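Datasets > Health news > Tulham claims set

Tulham is 1,100 health headlines with the claims pulled out, labelled by Ebise Chala and Jocelyn Melnyk.

Known problems

- "Breaking" is kept as a tag. It predicts very little.
- 200 rows cite an unnamed study. Treat them as rumour.
- The Morin scores favour longer articles - don't rank outlets with them. 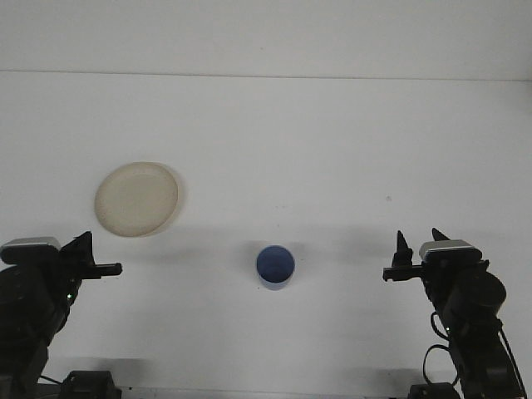
The cup is the blue one, the plate is cream.
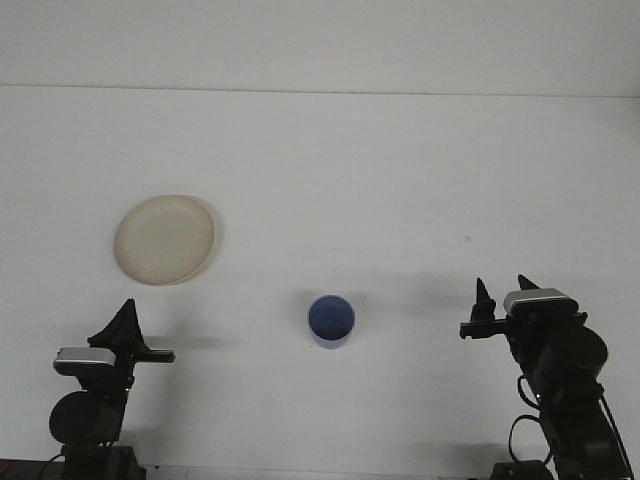 Licence

Free for research. Skanono says its copy has 1,000 rows. We haven't been able to match it to ours.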